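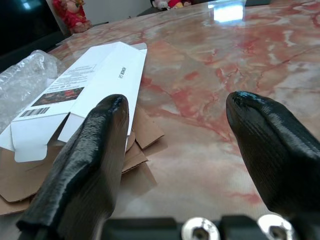
Delali Nyarko wrote after the last report that the cleaning part of the course was too short, and that people were being sent out to restore stone before they knew what would damage it. We agree, and most of the changes below follow from that comment.

## Stone care training: progress to March 2021

**Grant held by:** Trinesari
**Report prepared by:** Aurelia Baumgartner

### Work done

The first group of 10 trainees has finished the basic unit. Eight have gone on to the repair unit. One left for full-time work and one has put off her place until June for family reasons. We have kept the place open and no grant money has been spent on it.

The basic unit now runs for five sessions. The extra time goes on telling one stone from another and on what each will stand. Marble and limestone are marked by vinegar, lemon juice and most bathroom cleaners, and trainees still arrive thinking of these as safe because they are sold for kitchens. Seidu Dogbe has rewritten the handout. It gives the acid test on a hidden spot, the order of grits for a worn patch, and when to leave a vein alone and not fill it.

Filling was the weak point in the practical assessment. Trainees mixed too much resin at once, and the colour was matched before the filler had set, so it came out too dark. Gifty Lamptey now has them make a row of test pieces on offcuts first, and date them.

### Placements

Domínguez has taken two trainees for table tops and hearths. Corent offered places in the autumn but has withdrawn them while its workshop is being rewired. We have asked Jerent to cover the gap and expect an answer shortly.

### Spending

Spending is within budget under all headings except dust control. The old extractor failed its check and we hired one for 17 days. The cost was met from the travel heading, as agreed by email with your office. We would like to buy a replacement and will send quotes separately.

Polishing pads are wearing out faster than planned. Some of this is learners pressing too hard on the coarse grits. We have not asked for more money on this line.

### Next period

- Repair unit assessment for the eight current trainees
- Second intake for the basic unit
- Follow-up calls to householders whose pieces were treated, to be made by Akosua Sulemana
- Written agreement with Jerent, if they accept

Please send any questions on the spending table to Aurelia Baumgartner before the second intake begins.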